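Why Is There So Much Air in a Bag of Chips?

You open a bag of chips. It is the size of a pillow. You look inside and find that the chips have all gone to live at the bottom, and the rest of the bag is full of nothing.

Grown-ups like to complain about this. They say, "They're selling us air!" They are wrong, but only a little.

It isn't quite air

The stuff in the top of the bag is mostly nitrogen. You already know nitrogen, even if you have never been introduced. It makes up most of the air you are breathing right now, and it is very dull. It has no smell, no taste and no color, and it hardly ever reacts with anything. If nitrogen came to your birthday party, it would stand by the wall and go home early.

Oxygen is the lively one. You need it to stay alive, so we shouldn't be too rude about it. But oxygen can't leave food alone. It gets into the oil on a chip and slowly changes it until the chip tastes like an old crayon. The word for this is rancid. It's a good word to save for when your brother takes off his shoes.

So the snack factory pushes the oxygen out and puts the boring gas in. The chips stay fresh, and nitrogen finally gets to be useful.

A pillow with a job

The gas also works as a cushion. Think about what happens to a bag between the factory and your kitchen. It rides in a truck, gets stacked in a box, gets dropped by somebody named Kevin, and then sits in a cart under a melon. With no padding, you would be eating chip dust with a spoon.

The writer of this page, Ramil Quiambao, once tested this by squeezing the gas out of a bag, taping it shut and carrying it in a backpack for a whole Wednesday. He does not recommend the results - or the state of the backpack.

What the wrapper is up to 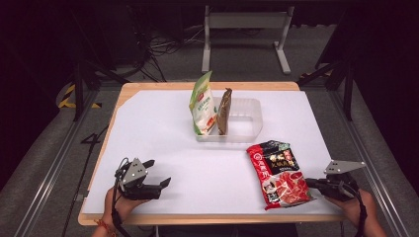 A snack wrapper feels like one thin sheet, but many of them are several layers stuck together. One layer holds the printing. Another may be a coat of aluminum so thin you could never peel it off. It keeps out light and oxygen, and it keeps out water too, which is what makes chips go bendy. The inside layer melts a little when it's heated, so a machine can squeeze the ends shut without any glue.

All those layers have a downside. They're very hard to pull apart again, so most recycling centers can't do much with them.

Try it yourself

Put one chip on a plate and leave it out overnight. Put another in a jar with a tight lid. Eat both at 9 the next morning and see which one crunches. If anyone says chips aren't breakfast, tell them it's science, and chew quickly.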